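Herkex two-arm kit: your questions, answered by Ylva

Do I need two arms?

I get asked this more than anything else! If you only ever move one thing at a time, one arm will do. I'd still go for the pair – it's so much nicer once you're working on both sides of a plate.

What can I practise on?

Light, cheap stuff from the kitchen cupboard. I love a plastic plate, a mug with a handle and a couple of little pumpkins (the ribs give you something awkward to close on). 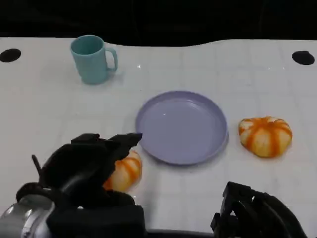
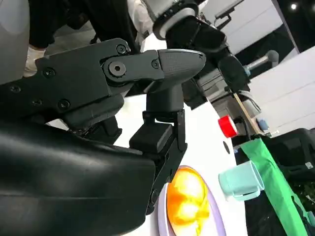
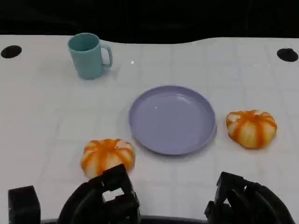
How much does it cost?

The full kit is £1,907, and spare finger pads are £3 a set. Delivery from our Mullbridge workshop is included.

Can I use my own table?

Yes, as long as it's flat and doesn't wobble. Mine did, and I spent a whole October evening blaming the software.

Who do I ring if I'm stuck?

Ask for Eskil Isaksson on extension 213. He's very patient – I've tested him – and he'll stay on the line while you try things.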